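Dresilex to Open Door Refinishing Shop in Dristano

DRISTANO -- Dresilex will open a refinishing shop for interior doors and wood panels in May, the company said Wednesday. Dark brown finishes will be offered from the first day. 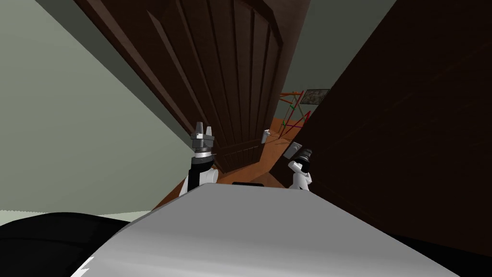
According to Haltel, which supplies the stains, demand for darker finishes has held up well in older apartment buildings, and most orders now cover a whole floor at once.

The shop takes over the former Msimang warehouse and has room for nearly 200 doors at a time. Dresilex refinished 1,086 doors last year at its main plant, 456 of them for customers in Dristano.

Pickup and delivery are included for orders of two or more doors. Hinges and locks should be removed before pickup -- the shop does not store hardware.

Orders can be placed at the front counter starting at 8 a.m. on opening day.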